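Home | Plants | Flowers | Index
2020-03-11, by Ifeoma Eze

Cut rose

A cut rose is a rose grown for display in a vase. Most are hybrid teas, with one large bloom on a long stem. Growers pick them in bud, early in the day. Red is the colour most often given as a sign of love. 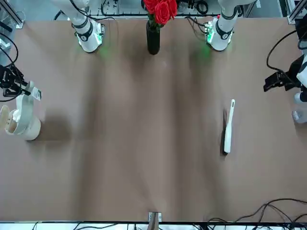
Care

Stems are trimmed by 2 cm at a slant and leaves below the water line removed. The water should be changed often and the vase kept out of direct sun.

Varieties

Larivo is a scented red bred for cutting. Adebisi is paler, with few thorns, and flowers from June.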